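Home | News | Tips | Archive

Bathroom corner: do the sink top too

2025-12-13

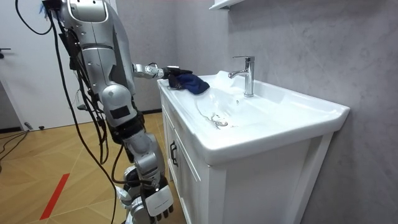
Navy cloth on the back left corner of the vanity top.

Quick one this week. Everyone does the basin, then stops. Back corners get skipped, and thats where toothpaste and soap film build up. Soft cloth, folded over, press and drag forward. Then the rounded front lip. Drain last. Dry cloth after, if you have teh time. About 13 minutes for the lot, less in a small bathroom. Cabinet doors wait till February.

Recent items
- Brivulow towel swap: 79 handed in
- Limescale on chrome
- Pillavlow winter hours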